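Chapter 9
Where Things Go: Storage, Sorting and the Household Budget

Most of us believe we own a reasonable amount of stuff. The town of Morkwood tested this belief one December, when Joni Kemppainen asked 200 households to guess how many objects they kept at home and then to go and count. The median guess was 300. The median count was 3,393, and several people stopped before they reached the garage.
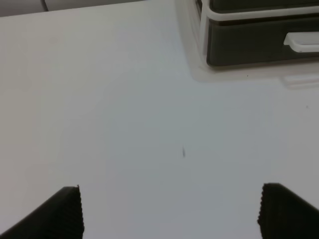
Figure 9.1 A white tabletop. Few surfaces stay this clear through dinner.

Economists have an awkward time with clutter. A second pair of scissors is wealth on paper, yet it was usually bought when the first pair could not be found. Kemppainen called this the search tax - the money and time a household spends replacing things it already has. In her Morkwood figures the tax fell hardest on tape, batteries and scissors, and hardly at all on pianos.

The obvious cure is to buy something to put things in. The Talebi and Villier households, whose accounts we follow through this chapter, both tried it. The Talebis bought first and sorted later. The Villiers sorted first and argued throughout.
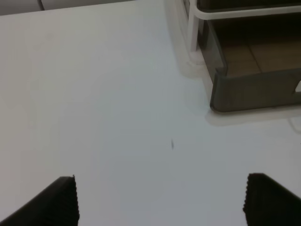 Figure 9.2 A storage bin with a white plastic rim.

Storage has a price, a footprint and a habit of filling up. Section 9.2 treats it like any other purchase, with costs that go on after the receipt is lost.
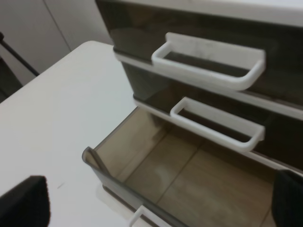
Before reading further, pick one drawer at home and write down what you think is in it. Do not look. You will need the list for the Nurkham worksheet at the end of Section 9.1, along with a pencil - if you know where one is.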